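Laundry and Utility Rooms > Layout and Storage
Thread: Basket clearance in front of a front loader

grindthorpe_z
I am laying out a laundry room and have a problem with the space in front of the washer. It is a front loader with the door hinged on the left. The wall opposite is fixed and I can't move the supply valves. With the door open there is not enough room left for the basket and a person. I currently put the basket to the side, lift the clothes out by the armful, and drop a sock each time. What are people doing about this? I would prefer not to buy a pedestal.
Zuleica

Wellington R.
Measure three things before anything else. First, the depth of the machine including the hoses behind it. Second, the door swing at 90 degrees. Third, the short side of the basket, handles included. Makers of baskets tend to quote the size at the base, and the rim is always wider. If the short side fits under the open door, the basket goes directly below the opening and the problem is gone.

A pedestal raises the drum but does nothing for depth, so you are right to skip it.

gpaiva
Disagree on the pedestal. With the drum higher you can stand closer, and the basket slides partly under your hands. I put a Povell base under mine in February and I would not go back. It does raise the vibration on the spin cycle until the feet are leveled properly. Check again after the first few loads.

Wellington R.
You can stand closer because you aren't bending. The floor depth is the same as before. She said the floor depth is the problem.

gpaiva
She said there isn't room for the basket and a person. A person who is bending takes up more depth than a person who is standing. Try it with a tape measure.

Simone Cordeiro
Both of you are assuming a rigid basket. A soft bag hung on the wall next to the machine takes no floor at all. I used one for years with a Figueroa compact washer in a closet. The drawback is wet weight. A hook in plain drywall will pull out, so find a stud.

grindthorpe_z
I tried the bag. Wet towels at the bottom of it stay wet, and I don't always hang things the minute the cycle ends. I want a rigid basket with holes in the side.

The width of the room is 107 inches, if that helps. The machine is near the left end of it. There is a shelf unit on the right that can go.

Wellington R.
Take the shelf unit out. With that width you can put the basket to the right of the opening, on the latch side, where the door is never in the way. Your door hinges on the left, so that side is always clear. Keep the long side of the basket parallel to the front of the machine.

Hagos Abera
Late addition, but the shape of the basket matters more than where it goes. Round ones waste floor against a flat machine. Look for rectangular with rounded corners, a molded handle at each short end, and slots in the sidewalls so air gets through. A solid flat bottom is fine for carrying wet things since it doesn't drip down the hall, but wipe it out afterward. The Wuresley tall model has solid walls and I got rid of mine for that reason.

Also leave open floor beside the machine. People fill that gap with a hamper and then can't get a mop in, and the lint collects along the baseboard.

gpaiva
Agreed on the gap, less so on the flat bottom. Water stands in it. I drilled 6 holes in mine and keep it on a mat.

Hagos Abera
Then the mat is wet. Same water, different place. I would still take the flat bottom.

Two pictures of a laundry area with this kind of basket, and, in the second, an air purifier standing on the other side of the gap:

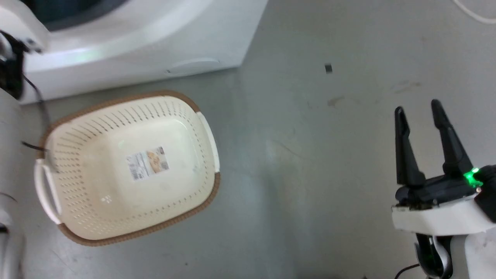
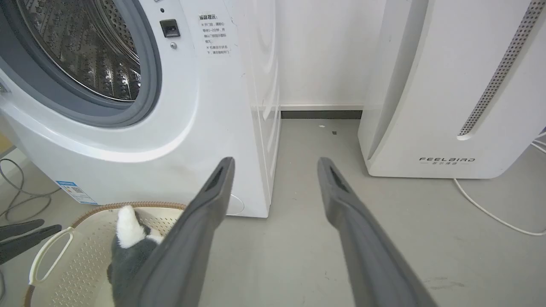

As for distance, leave enough floor between any appliance and the washer that you can set the basket down there with both handles free. If you have to turn it on end to get it in, the gap is too small. Keep cords on the far side from the washer, where the basket doesn't drag across them.

Simone Cordeiro
Would an air purifier do anything for damp in a laundry room? Ordinary ones filter particles. They don't remove water from the air. For damp you need a dehumidifier or an exhaust fan.

Hagos Abera
Correct, it does nothing for damp. It is useful for lint and dust if you fold in the same room. For damp, leave the washer door open between loads and dry the fold of the rubber gasket with a rag.

gpaiva
On the gasket, pull the fold back all the way when you wipe it. Hair and coins sit in the bottom of it.

grindthorpe_z
Shelf unit came out this morning. A rectangular basket borrowed from my sister fits on the latch side with the door fully open, and I can stand in front of the drum without straddling anything. I still have to reach sideways, so gpaiva may have a point about height - I will try it for a month before spending money on a base.

Does anyone have a good way to patch the screw holes where the shelf was? The wall is painted plaster and 2 of the anchors took a chunk out with them.

Wellington R.
Cut back the loose edges, dampen the plaster, and fill in thin layers with setting compound. Let each layer harden before the next. Premixed spackle shrinks in a hole that deep. Prime before you paint or the patch will show dull.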